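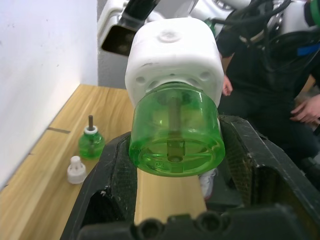

Green mosquito-repellent refill, base forward.

Nostine Procházka cabin case: review

I paid £117 for this case, in the August sale, so nobody sent it to me and I don't owe anyone a nice word. The full price is higher and I wouldn't pay it.

Nostine sells the Procházka as the last cabin bag you'll ever need. I've owned three last cabin bags. This one has a hard shell, four wheels, a front pocket for a laptop and a lock that takes a code. The website spends a long time on the shell, and very little on the wheels, so I spent my time on the wheels.

They're fine on airport floors. Everything is fine on airport floors. On the pavement outside my hotel the case pulled to the left, and by the second day I was dragging it on two wheels like an old one. The handle has a bit of play in it when fully out. If you're tall you'll notice it every few steps.

Weight next. I put the empty case on my kitchen scales and it came out 245 grams over the figure on the label. You may think that's nothing. On an airline that weighs hand luggage at the gate it's a pair of sandals and a paperback, and I had to move things into my coat on the way home.

Inside is where I changed my mind a little. The straps hold, the divider zips all the way round, and there's a small lined pouch for bottles and anything else that might leak. I had sun cream and a mosquito plug refill in there for both flights and my shirts came out clean. Whether the pouch did that or the bottle tops did, I can't say.
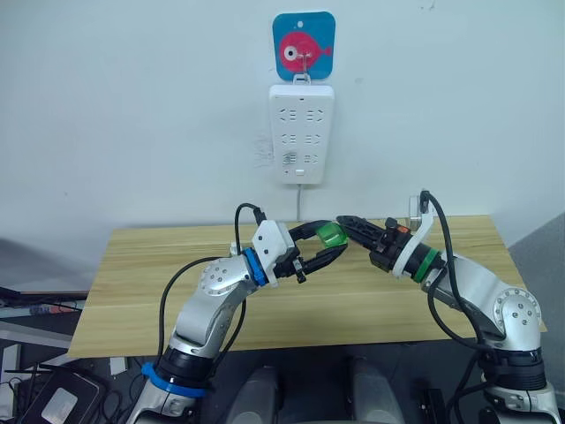
Small green cube, light wooden table, pale wall.

The front pocket is a worse story. With a laptop in it, the case tips forward as soon as you let go – every time, unless the main part is packed solid. I can't be the only one who has found this, yet it gets no mention on the product page.

Nostine also says the zips are tested to 1,000 openings. Open it four times a day on holiday and you get through that sooner than you'd think. Mine are still smooth after 1,772 miles and one Wednesday night delay, which is a decent start, but it's hardly a long test.

For comparison I still have my old Jerkville, a soft bag with two wheels and a torn side pocket. It's ugly, it's lighter, and it stands up when I let go of it. I took it away last weekend out of habit and didn't miss the new one.

Good: bottle pouch, divider, zips so far
Bad: tips over, pulls left, heavier than stated
Score: three out of five at the sale price, two at the full one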